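Dish racks and tableware - gallery page, last edited Dec 19, 2024

Notes on stacking order and rack placement, kept by Eldana Tamiru for the Treloar kitchenware pages. The subject is the white wire rack with curved dividers, loaded from the back. Click through to the January set for glassware and flatware.
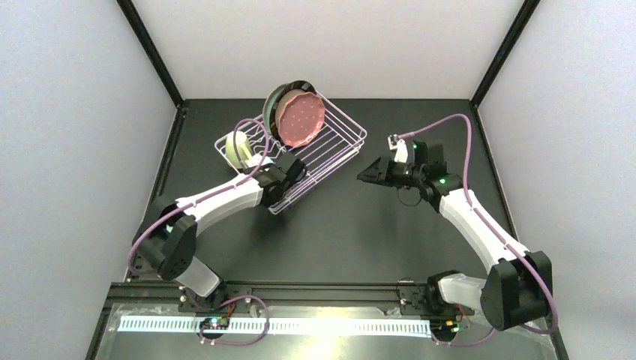
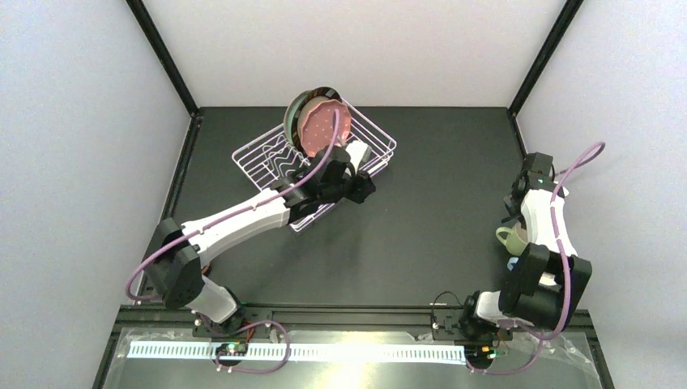
*White wire rack set diagonally on a dark surface, plates upright toward the back. The pink scalloped plate is the front plate in both views; the pale green cup on its side is in the first.*

**Plate order.** Large plates go at the rear and the scalloped one goes last. A scalloped rim does not seat in the dividers the way a plain round rim does. It touches at two of the lobes and can turn a few degrees, so it is better with a plain plate behind it to lean on.

**Spacing.** One plate per slot. Overlap between neighbors is normal with this divider pitch and does no harm as long as the faces do not touch over their full width. Where they do, skip a slot.

**Cups.** A cup on its side takes up the end of the rack and drains slowly if the mouth points up at all. Tilt it down toward the wires. Upside down is faster, but a narrow cup may catch between two rods.

**Rack angle.** Square to the sink is the usual advice. A diagonal position uses more of the counter but leaves two long sides open to reach - useful when one person loads and another unloads.

**Wire care.** Coated wire fails first at the welds and along the rim. Wipe both after use and check the underside for rust spots. Marjorie Tunstall's older Grunell rack, bought in 2017, was recoated once at the feet and is still in service.

Corrections to Ruth Parsons. Next page: Nevance bowls, stacked and nested.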